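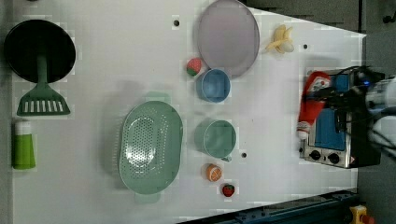 Toy kitchen set on a white table, with robot arm and toaster oven.

Main page | Contents | Recent changes | Random article | Help

Household chore robotics

Household chore robotics is the branch of robotics dealing with everyday jobs in the home: tidying, washing up, laundry, simple cooking. Sometimes grouped with light shop-floor work (packing, sorting, shelf filling), as the handling problems are much the same. As of March 20, 2021 no general-purpose machine does the full range of these jobs in ordinary homes without help. Single-purpose ones do, and have for years: robot vacuums, lawn mowers, the dishwasher if you count it.

Background

Early work leaned on fixed routines. Arm bolted down, object always in the same spot, same movement each time. Fine in factories, poor in kitchens. A mug left ten centimetres to the left was enough to stop it. From the 2000s on, cameras got cheaper and attention moved to machines that look first and then reach.

Learning from demonstration came in alongside. A person steers the arm through a job many times over and software is trained on the recordings. Slow to collect. Results often good on the objects used, weaker on anything new.

Toy kitchens

A lot of published work uses play food and small pans instead of the real thing. Cheap, light, won't break, and a dropped strawberry does no harm to anyone's floor. Critics say it flatters the machine. Toy items are mostly rigid and dry, and they don't leak or go soft.
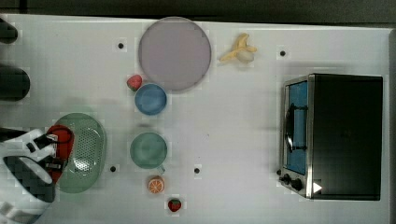
Table-top tasks are normally given as short commands, such as "put the fruit on the plate" or "move the cup". Each is scored pass or fail, sometimes with half marks for picking the thing up and then losing it. Layout matters more than newcomers expect. With a plate, bowl, cup and colander out together and a toaster oven off to one side, there are already dozens of possible commands, and two strawberries on one table make "pick up the strawberry" unclear unless the wording says which. Writers on the subject disagree over whether the machine should ask or just choose.

The Millska trials

The Millska trials were a small comparison run by Danuta Kaczorowski and Chenxi Kang, starting in December. Each of 4 chores was tried 100 times: clearing a table, loading a rack, folding a cloth, opening an oven door and placing an item inside. Clearing did best. Folding did worst by a long way, the cloth usually ending up bunched. Across the whole set 234 attempts were passed, though the count is argued over, as Kang allowed a second grasp and Kaczorowski at first did not.

Time was the other complaint. A table that takes a person under a minute took the machine around 15. The report puts most of this down to pauses between moves, not the moves themselves.

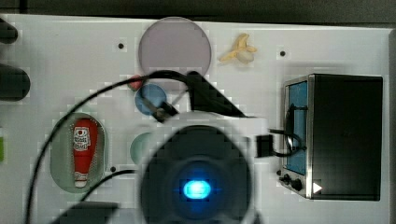
Oven doors came third. The pull itself was managed fairly often, but letting go of the handle without dragging the door shut again was not, and placing an item inside needs the wrist at an awkward low angle. Handles, lids and knobs remain a weak point generaly.

Shop floor

Somewhat further on. Wieczorek, a packing firm, has used a single arm for boxing jars since before the trials, with a worker alongside to clear jams. Sarkuseo sells a shelf-filling unit for small shops; needs shelves of a set depth and doesn't cope with bags. The Cilura gripper, soft-fingered, was meant for both markets but sold mainly to bakeries.

Open problems

Soft and floppy things (cloth, bin bags, bread). Clear plastic and glass, which depth cameras read badly. Clutter, esp. one object lying on another. Knowing when a job is finished. Working near children and pets. Price, still well beyond most housholds.

Whether a home machine needs legs, wheels or only an arm on the worktop is not settled.

See also: Robot vacuum; Grasping; Learning from demonstration; Dishwasher

Contact us | About | Copyright and reuse | Back to top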